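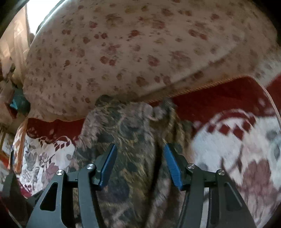 Kingi Wool Quilt, queen size, after two winters

I bought the Kingi midweight wool quilt in October, the one before last, to replace a polyester quilt that had gone flat in the middle. It cost $289 from the Rarnham store. It has been on the bed most nights since then, so this is a review of how it has held up, with a few notes on washing and storage.

The quilt is a cotton cover filled with 350 gsm wool. It is stitched in squares, and the stitching goes all the way through. Mine came in a zippered cotton bag with a handle.

Warmth

We live in a weatherboard house with no heating in the bedroom. On ordinary winter nights the Kingi is enough by itself. On the coldest ones we add a blanket. I stopped waking up hot at three in the morning, which happened most nights with the polyester one. My husband runs colder than I do and would have preferred the heavyweight. If two of you disagree about temperature, I would buy the midweight and keep a spare blanket on one side.

In summer it is too warm for us and goes in the cupboard.

Weight and drape

It is heavier than it looks in the shop. It sits close to the body and doesn't slide off the bed. The polyester one ended up on the floor a couple of times a week. Getting it into a cover is harder work, though. There are loops on all four corners but none along the sides, and my cover only has ties at the corners as well, so the filling can slump toward the foot end if you don't give it a shake when you make the bed.

Smell

There was a sheepy smell when it came out of the bag. A day on the line in the shade got rid of most of it and the rest had gone within a fortnight. It comes back faintly in humid weather.

Washing

The label says machine washable on a wool cycle, cold, with wool wash. I have done it twice. A queen size only just fits in our 8 kg front loader. The first time I used too much detergent and had to run two extra rinses. The second time went better. Drying is the slow part. Lay it over two lines so the weight is spread out, turn it around lunchtime, and pick a day with some wind. Don't tumble dry it.

After the second wash one seam near the foot end opened by the length of a finger. I emailed the store, and Octavio Londoño replied the next morning and offered either a repair or a partial refund. I took the repair. It was away for nine days and came back neatly sewn.

Compared with the Sukwood

My sister has the Sukwood wool quilt, which is cheaper by $70. The cover on hers is thinner and rustles a bit when you move. The wool has bunched along the edges after one winter. Hers has side loops, and I wish mine did. For a spare room I would probably buy the Sukwood and keep the difference.

Storage

Fold it, don't vacuum pack it. Wool takes a long time to recover from being squashed flat. I keep mine in its own bag on the top shelf with a couple of cedar blocks, and check it for moths when I change the blocks over.

Good: even warmth, stays put, prompt repair.
Not so good: slow to dry, no side loops, a seam that should have lasted longer.

Four stars. I would buy the same one again in the same weight.

Posted January 11, 2022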